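Search news Search Go

Lokska sets price range for November listing 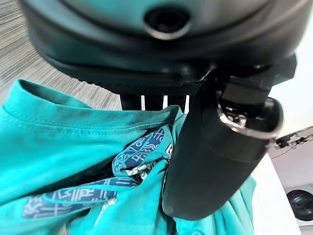
Payments software firm Lokska has said it plans to sell shares to the public in November, at a price of between £7 and £9 each. The company will use part of the money to pay off a loan taken out when it bought its smaller rival Zumon.

Chief executive Minttu Koivisto will keep her stake. Two early backers, Tustwood and Ong, are expected to sell some of theirs.

Lokska had 3219 business customers at the end of its last financial year. It has yet to make a full-year profit. Finance director Laurier Gill told investors that costs would stay high while the firm opens its new office.

The final price will be set the day before trading starts.

2 comments 7 shares

We use cookies to improve your visit. Accept Manage settings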